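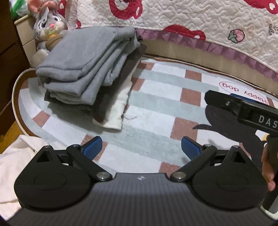
Bench Talk > Finishes and Coatings > Oil finish still tacky after 15 days

kerf_and_a_half
Posted September 12, 2026

Looking for opinions on a cure problem. Two maple shelves, sanded to 120 and then to 180, finished with Pekura hard oil. First coat flooded on, left 15 minutes, wiped back with cotton rags. Second coat the next day, same procedure. The first shelf cured normally. The second is still tacky 15 days later, mostly on the underside, and grips a sheet of paper if I press it down.

Both shelves came from the same board. Same tin, same rags, same shed. The shed is unheated and sits at 51 per cent humidity according to the dial on the wall. The only difference I can think of is that the second shelf was stored flat on a plastic sheet, underside down, between coats.

Do I strip it, or wait?

plumbline
Wait. Stand it on edge with air on both faces. Linseed-based oils cure by taking up oxygen, and a face pressed against plastic gets almost none. You have more or less answered your own question.

Saddler
Disagree with waiting. If it were only a lack of air it would have caught up after a few days in the open. Fifteen days with tack means there is too much oil on the surface. A film that thick skins over and the part underneath stays soft for months. Wipe it down with mineral turps and a grey pad, let it flash off, and see what you have.

kerf_and_a_half
It wasn't in the open for all of that. I left it flat on the sheet until last night, so call it one night of air. Should have said so in the first post.

plumbline
That changes Saddler's arithmetic. Stand it up and give it a week.

Saddler
It does, a bit. I would still wipe it. Turps on a tacky oil film does no harm and costs a few minutes.

third_coat_gray
Which Pekura? There are two tins with nearly the same label. One is thinned for a first coat and the other is meant for topcoats and wants a very light application. If you flooded the topcoat version, there's your trouble. I did that to a desk and had to scrape it.

kerf_and_a_half
The label just says hard oil, clear, satin. No mention of first or second coat on the front. The back says "apply thinly", which I took to apply to the last coat only.

third_coat_gray
Then it's the topcoat one. Thin means thin — a tablespoon should do a shelf that size. Buff with a dry cloth until the cloth stops dragging.

mitre_pending
If it was the wrong tin, why did the first shelf cure? Same tin and same method by his account. I don't think you can blame the product with a good control piece sitting beside the bad one.

third_coat_gray
Because the first one was probably wiped harder. People wipe the first piece carefully and rush the second. I can't prove it from here.

mitre_pending
Possible. I'd still put the plastic first and the film thickness second. What was the temperature overnight? Below 10 degrees most of these oils slow to a crawl. I run Stirov on floors and the data sheet wants 15 degrees or better for the full cure. I would assume Pekura is similar but haven't checked.

kerf_and_a_half
Days are fine, nights have been cold. No thermometer with a memory, so I can't give you a low.

Saddler
Bring it into the house, then. On edge, spacers under it, fan on low across the room and not pointed straight at it.

plumbline
Agree with all of that. Also lay your rags out flat outdoors to dry before you bin them, or soak them in water in a lidded metal can. Oily cotton balled up in a bucket can heat up and catch fire on its own.

kerf_and_a_half
Rags are on the fence. Thanks.

endgrain_eh
Coming at this from another direction. Is the underside going to be seen? If not, wipe it with turps, leave it a week indoors and put a coat of dewaxed shellac over it. Shellac sticks to nearly anything and will lock down a slightly soft oil.

mitre_pending
I wouldn't put shellac over uncured oil. The oil keeps moving underneath and the shellac is brittle. You get fine cracking by the first winter. Over cured oil, fine.

endgrain_eh
I've done it on drawer bottoms with no cracking. Granted, those were barely tacky and in a heated room.

mitre_pending
Barely tacky is a different case from grabbing paper.

kerf_and_a_half
Update. Shelf has been indoors on edge for five days. Wiped the underside once with turps on a grey pad as Saddler suggested. A fair amount of brown goo came off along the back edge, much less in the middle. The middle is now dry to the touch. The back 50 mm still drags.

Saddler
Back edge is where it pooled. Do that strip again, then leave it alone.

plumbline
Or leave it alone now. The rest got there.

kerf_and_a_half
Going to do the strip again. If it's still soft at the start of November I'll scrape the underside, sand at 120 and start over with a spoon and a dry cloth. The shelf isn't going up before then anyway, the brackets are on back order.

third_coat_gray
Post the back label when you get a minute, would like to compare it with mine.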